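4. Reading a Can from the Wrong Side

4.1 The shared refrigerator as a reading task

Most work on package legibility assumes a shopper who stands in front of a well-lit shelf and sees every product face on. The shared office refrigerator is a much livelier place. Cans go in sideways, get pushed back, roll over, and end up with their lids toward the door. People then reach in with half their attention on a conversation and still come out, most of the time, with the drink they wanted. We find this wonderful, and this section asks how they do it.

Our main site was the Kolta office in Vilirmont, where one refrigerator serves two floors. We logged 900 selections there through August. A second, smaller set of 300 selections came from the Tikkanen building across the river, where drinks are kept upright in a glass-fronted cooler. The contrast between the two sites turned out to be far richer than we had hoped when we planned the study.

Three surfaces of a can compete for a reader's attention: the front panel, the back panel with its fine print, and the lid. On an upright can the lid is hardly seen at all by a standing adult looking across a shelf. Once the can is lying down, the lid may be the only surface in view, and lids tend to look very much alike.
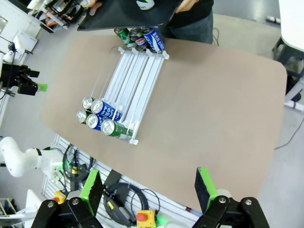 The Kolta kitchen stores nearly everything lying down, and there the front panel loses most of its power. Participants told us again and again that they "just knew" which drink was which. When we asked them to explain, they talked about color first, then about where the can usually sits, and only then about the name. Several could not spell the name of a drink they took every working day, though they could match its shade of green or orange on a paint card with lovely precision.

4.2 Color, position, and habit

To separate color from position, we changed the order of the lanes every Monday before the office opened. If people were working from position, errors should spike on Monday morning and fade by the afternoon. If they were working from color, the shuffle should make little difference.

Both things happened, depending on the drink. For drinks with a color all their own, the shuffle did almost nothing. For drinks that shared a color family with a neighbor, the Monday spike was sharp and easy to see, even in the raw tallies. The blue family was the most tangled. Jendo, a lightly salted citrus drink with a big following on the second floor, was swapped by mistake with a cola more often than with any other citrus drink on offer. Flavor category, so important in store layouts, seems to matter very little once the can is on its side.
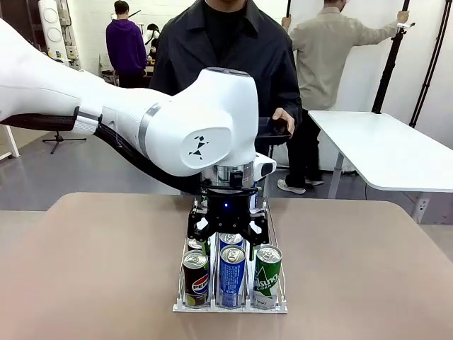
Figure 4. Can rack on a beige tabletop.

Lane storage also changes what counts as a mistake. In the Tikkanen cooler, a person who touches the wrong can simply moves a hand to the next one. With lanes, taking the front can may bring another one forward, and several participants told us they would keep a wrong drink to avoid making a fuss. We therefore scored two kinds of error: a wrong can touched and put back, and a wrong can carried away. The second kind is rare, but it is the one people remember, and they tell very good stories about it.

Follow-up interviews with 16 regular users of the Kolta kitchen gave us a fuller picture of habit. Ten minutes was the planned length, and almost every interview ran over. People have strong feelings about this subject! One participant described choosing a seat at lunch by the colors of the cans already on the table. Another always picked up a can by the rim, turned it until the name faced out, and only then decided whether to open it. We had no code for that behavior at first, so we added one called "turn and check" and went back through the log.

Turn and check was more common for tall cans than for short ones. A tall can offers a longer stretch of color and more room for large lettering, yet people turned it anyway. Our best guess is that height makes a can easier to hold while turning, but we did not test this, and we would love to see someone do so.

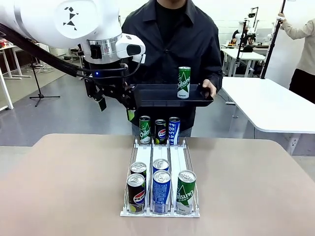
4.3 What the designs themselves offer

We next looked at the printed designs, asking which features survive when a can is turned away from the reader. Large shapes do very well. A band, a star, or a sweeping curve can be recognized from a sliver, and our participants named drinks correctly from printed strips no wider than a thumb. Lettering does much worse, especially when the strip shows only the lower halves of the letters.

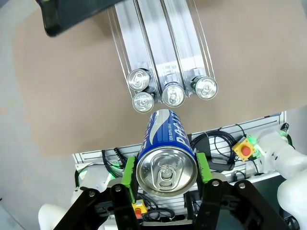 Lettering direction deserves more attention than it has had in the literature. Names set around the can read well when it stands, and names set along its length ought to read better when it is lying down. The benefit depends a great deal on the viewing angle, however. Take a deep blue can on its side with the lid toward the reader: the lengthwise lettering is only partly legible, while the white swoosh across the body still comes through clearly, and the brightest thing of all is the silver lid with its rim and pull tab. A reader in that position has color and shape to go on, and very little text. This matches the order in which our participants listed their cues.

Fine print was of no use to anyone during selection. It did matter afterward, at the table, where people turned the can to look up sugar or caffeine. We treat that as a separate reading task and leave it to Section 6.

4.4 Limits of the site data

Both sites have a stable group of users, and stable groups build habits quickly. Visitors to the Kolta office made more errors than staff in every color family, but there were too few of them for a proper comparison. The refrigerator light also failed for part of one week. We kept those selections in the data set and marked them, and Section 5 reports the color results with and without them.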